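Patterned Wallpaper in Rented Homes: Choice, Cost and Wear
Student project report, Interior Studies, Denthorpe
Makis Drakos
6/19/22 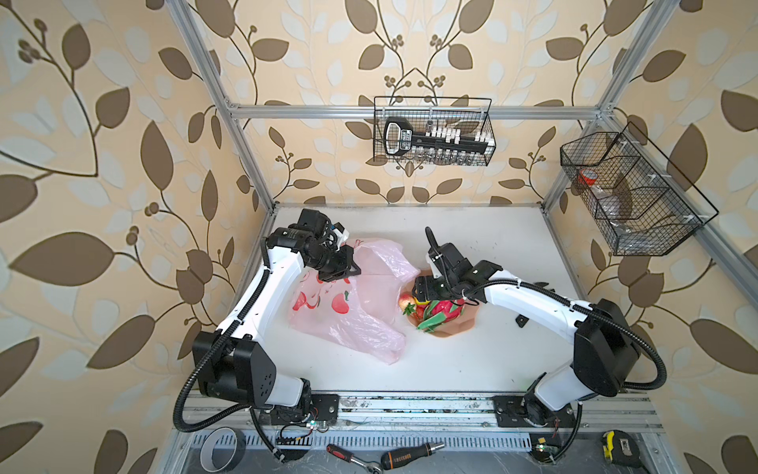

Figure 1. Large botanical pattern, brown and cream leaves on a peach-beige background.

1. Background

Landlords in Denthorpe mostly paint their walls white or magnolia. Tenants who stay for several years often say they would like something else, but few ask for it. My project looked at whether patterned wallpaper is a sensible choice for a rented home, what it costs compared with paint, and how well it lasts in rooms that get a lot of use.

I chose the subject after helping to decorate a flat in Panganiban Street last August. The front room was papered and the hall was painted. By spring the hall had scuffs along its whole length at shoulder height and the front room looked much the same as when we finished it.

2. Method

I gave a short questionnaire to tenants and received 16 replies. I also visited 13 homes where at least one room had been papered. In each one I looked at the seams, the corners, the area round light switches and the strip of wall above the skirting board. Two landlords agreed to talk to me about costs. I did not visit any bathrooms, as the papers used in them are of a different type.

3. Types of pattern

The papers I saw fell into small repeats, stripes and large botanical designs. Small repeats are the easiest to hang and waste the least paper. Stripes show up any wall that is out of true, and in the older terraces this was a real problem. In one bedroom the stripes leaned so much by the chimney breast that the tenant had put a wardrobe in front of them.

Large leaf designs waste more because each drop has to be matched to the one before. They do hide small marks well. Warm backgrounds also seemed to show less yellowing than white ones, though I only have my own eye to go on for this.

4. Cost

One landlord had been quoted 2,000 pounds by a decorator called Hakex to paper a whole ground floor. She did the work herself over two weekends and spent far less, most of it on paper and a good pasting table. The other landlord used a paste-the-wall paper from Wenow and said he would do so again, mainly for the time saved in clearing up.

Paint is cheaper at the start in every case. The difference gets smaller if the paint has to be redone between tenancies, and both landlords said they usually repaint.

5. Wear

Seams were the most common fault, followed by torn corners at doorways. Damage round switches was rare. Where a wall had been lined first, the seams were flatter and I found very little lifting. Kitchens did worst. Steam had loosened the top edge of the paper in most of them, even in a kitchen with a working fan.

6. Tenants' views

In the questionnaire I asked what people would pick if the landlord covered the cost. Most wanted paper on one wall and paint on the rest. Bedrooms were the favourite place for it. A few people disliked the idea of living with a pattern someone else had chosen, and one wrote that her last flat had 70 painted ducks on the bedroom wall and she had grown to hate every one.

7. Limits of the project

The sample is small and all of the homes are in one town. I saw each room only once, so I had to rely on people's memories for how old the paper was. I would like to go back to the same rooms in a year and check the seams again.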